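Equipment > Hand-Held Grippers > Care and Spares > Finger Pad Kit

Braveck Finger Pad Kit for Hand-Held Grippers

Replacement pads for the two-finger hand-held gripper, sold in pairs. Each kit holds 2 pads, the screws that hold them to the fingers, a driver that fits those screws, and a cleaning cloth. Pads are black rubber with an open mesh texture on the gripping face. They fit the current gripper and the earlier Dedik model. They do not fit the narrow fingers we sold with the Buckley wrist.

Left and right pads are different. The side is molded into the back of each one, so check it before you start. A pad put on the wrong finger will sit proud at the tip and the fingers will not meet.

When to change the pads

Look at the tips first. That is where the mesh wears down, and once it is smooth the gripper starts to drop small or shiny objects. Other signs are a pad edge lifting away from the finger, a tear at the base, or fingers that close with a gap on one side. A gripper in daily use wants a look every 1000 grasps. If you mostly handle cloth or foam you can leave it longer. Cardboard is hard on rubber and you will be changing pads sooner.

Change both pads together. A new pad working against a worn one pulls objects to one side, and that shows up in your recordings as a small twist at every pickup.

Fitting

Switch the gripper off and unplug the cable. Open the fingers all the way and lay the gripper on its back on a soft cloth.

Take out the screws at the base of the first pad. Slide the old pad toward the tip until it comes free. If it has stuck, work a fingernail along the edge. Do not use a blade, which will score the finger.

Wipe the finger with the cloth and a little rubbing alcohol and let it dry. Press the new pad on from the tip down, seat it at the base, and put the screws back. They should be snug. Hatsue Hamada in our workshop says most of the fingers she gets back for repair have stripped threads from over-tightening, so stop turning as soon as the pad no longer moves under your thumb.

Do the second finger the same way, then close the gripper by hand with a sheet of paper between the tips. The paper should be held evenly and should tear before it slides.

Resetting the opening

New pads are thicker than worn ones, so the closed position has to be set again. Plug the gripper in, close the fingers, and hold the zero button for 8 seconds until the light goes steady. Open and close the fingers a few times and check that the reading comes back to 0 when closed and 100 when fully open. If it does not, repeat the reset before you record anything.

If you run more than one gripper at the same station, reset them one at a time with the others unplugged.
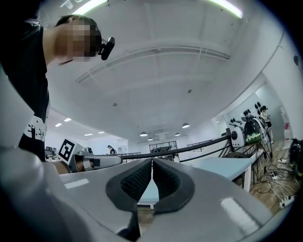

Cleaning between changes

Dust packs into the mesh and makes a pad feel worn when it is only dirty. Brush it out with a dry toothbrush. For grease, use warm water and dish soap on the cloth, never on the gripper itself, and keep solvents other than rubbing alcohol away from the rubber. The shell can be wiped with the same damp cloth. Marker boards should be wiped dry only, as the print will rub off in time.

Store spare pads flat and out of the sun. Left folded in a toolbox they take a bend that does not come out.

Ordering

Kits ship from the Jurnberg warehouse. For larger orders, or if you are not sure which fingers you have, write to Pallavi Solanki in spares with the serial number from the base of the handle. Screws are also sold on their own. Finger replacement is a workshop job and is listed under Repairs.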